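When a Robot Comes to Work

Some people work next to robots. They might tape boxes, sort parts, or put things into kits while a robot does a piece of the job a few feet away. What is that like? What happens to the jobs people had before?

To find out, we will look at one small company. It is called Pornadside, and it makes learning kits for schools. In each kit there are shaped blocks, cards, and a teacher's guide. Schools order the most kits just before classes start, so September is the busiest month of the year.

How the work was done before

For a long time, every block was sorted by hand. Blocks came to the sorting room in big bins, all mixed up. A worker sat on a stool, reached into the bin, took out a block, looked at it, and put it in the right tray. Then the worker reached in again.

Sorting is not hard to learn. You could learn it in a few minutes. The hard part is doing it all day. Fung-ping Liao sorted blocks at Pornadside for 13 years. By the afternoon, she says, her shoulder hurt and her eyes were tired. When people get tired, they make mistakes. A kit would go out with two stars and no heart, and a teacher would call the company to ask for the missing block.

What the robot does

The company now has a robot arm in the sorting room. The workers call it Sepp. It does not look like the robots in movies. It has no face and no legs, and it does not talk. It is an arm fastened in one place. It has joints that bend and turn, a bit like your shoulder, elbow, and wrist. At the end of the arm is a tool. A tool on the end of a robot arm is called an end effector. Different jobs need different tools, and a worker can take one off and put another one on.

Before Sepp sorts real orders, the workers try out each new job on a small practice board. They put a few blocks on it and run the arm slowly. 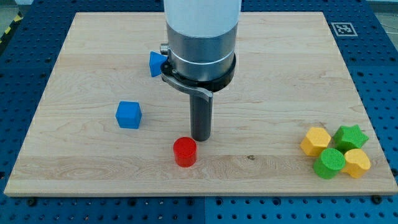
A robot arm over a practice board. The blocks are different shapes and colors, and the tool on the arm is close to the red cylinder.

You can pick out a red block from a blue block without thinking about it. A robot needs help with this. It gets that help from three things: sensors, a computer, and a program.

A sensor is a part that collects information. A camera can be a sensor. The computer takes the information from the camera and works out where each block is. The program is a list of instructions that people wrote. It tells the arm what to do next. A very simple program might go like this:

Find a block.
Check its shape and color.
Move the tool to the block.
Take the block to the right tray.
Go back and find another block.

When a machine does a job by following steps like these, without a person moving it each time, we call it automation. You already know some kinds of automation. A dishwasher is one. A door that opens when you walk up to a store is another.

What the robot cannot do

Sepp is good at doing the same thing over and over. It does not get sore, and it does not get bored. It can also be stopped by very small problems.

If a block is lying on its side, its shape looks different to the camera. Think of a can of soup. From the top it is a circle, and from the side it is a rectangle. A person knows it is the same can. A robot may not know this unless somebody has prepared it for both views.

Blocks that touch each other can be a problem too. The computer may mix up where one block ends and the next one starts. Bright sun from a window can change how colors look to a camera, so the workers keep the blinds down in the sorting room.

Sepp also can't do anything it has no program for. Once, a worker's glove fell into a bin. The arm stopped and a light came on. A person walked over, took out the glove, and pressed the start button.

What changed for the people

Four people used to sort blocks at Pornadside. When they heard that a robot was coming, they were worried. Would they still have jobs?

This is a fair question, and the answer is not the same everywhere. In some workplaces, a machine takes over a job and the people who did it have to look for other work. That can be very hard for them and their families. In other workplaces, people stay and do something different. Sometimes both things happen in the same building.

At Pornadside, three of the sorters stayed. One moved to the packing room. One now checks finished kits before they are shipped. Fung-ping Liao became the robot operator, the person who looks after the arm during the day. The fourth sorter did not like the new jobs that were offered and left to work at a bakery.

To become an operator, Ms. Liao took a class for 4 weeks. She learned how to start and stop the arm, how to change the tool, and how to fix a program when something goes wrong. She was nervous at first, because she had never used a computer for work.

"I know these blocks very well," she says. "I know which ones roll and which ones stick together. The robot company did not know that. I had to tell them."

Her shoulder feels better now. But there are things she misses. The sorters used to sit together and talk while they worked. Now she is often the only person in the room, and the arm makes a humming noise. She eats lunch with her old group so they can catch up.

Wagner Barros works in the packing room. His job changed too, even though no robot works there. The sorted trays come to him faster than before, and at first he could not keep up. The company had to slow the arm down and hire another packer. When you change one job in a workplace, the jobs before it and after it often change as well.

On a busy day, the packing room sends out 796 kits.

Staying safe

A robot arm is strong, and it does not always know that a person is nearby. Workplaces with robots need rules that everyone follows. These are the rules on the wall at Pornadside:

Stay behind the yellow line when the arm is moving.
Stop the arm before you reach in.
Tie back long hair. No loose sleeves.
Know where the red stop button is.
If something looks wrong, press the button first and ask later.

Any worker may press the red button, even on the first day of work. No one gets in trouble for it.

Words to know

Automation: using machines to do a job with little help from people.
End effector: the tool at the end of a robot arm.
Operator: a person who runs a machine and watches over it.
Program: a list of instructions for a computer or robot.
Sensor: a part that collects information, such as light, sound, or touch.

Try it yourself

You need a partner, a scarf, and 20 small toys or blocks. One of you is the robot and wears the scarf as a blindfold. The other one is the programmer. Put the toys on a table with two empty bowls.

The programmer tells the robot how to sort the toys into the bowls. The robot may only do exactly what it is told. "Pick up the car" will not work if the robot does not know where the car is. Try "move your hand to the left" or "close your fingers."

Then trade places. Talk about these questions when you are done:

Which instructions did you have to change?
Was it more tiring to be the robot or the programmer?
What job at your school could a machine do? Who does that job now, and what would that person do instead?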